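Visit to the Achari paper mill, Pliltport

Our group was received in February by Lamai Duangkaew, who runs the stock preparation side, and Jaanus Paju from maintenance. The mill has one machine and makes uncoated board for the food trade. Furnish is bought-in bleached pulp with a share of the mill's own broke, slushed in a single pulper and refined in 2 stages.

The wet end was rebuilt last year. Machine speed is now 327 metres per minute, limited by drying capacity. The dryer section is original, with 17 cylinders, and the hood leaks noticeably on the drive side. Paju expects to replace the seals before the hood itself. 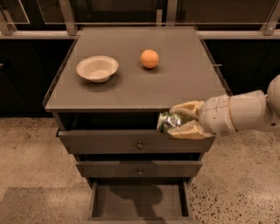
Paper bowl on top of a three-drawer cabinet.

Board for bowls is tested for stiffness in both directions and for edge wicking. Samples are conditioned overnight before testing. Duangkaew said that wicking results drift when the sizing dose is changed too quickly, and operators now wait a full reel between adjustments.

Effluent goes through a settling tank and then to the town works. We did not see the boiler house, which was shut for inspection. Questions on the steam balance should go to Ona Org, who is collecting them until the end of the month.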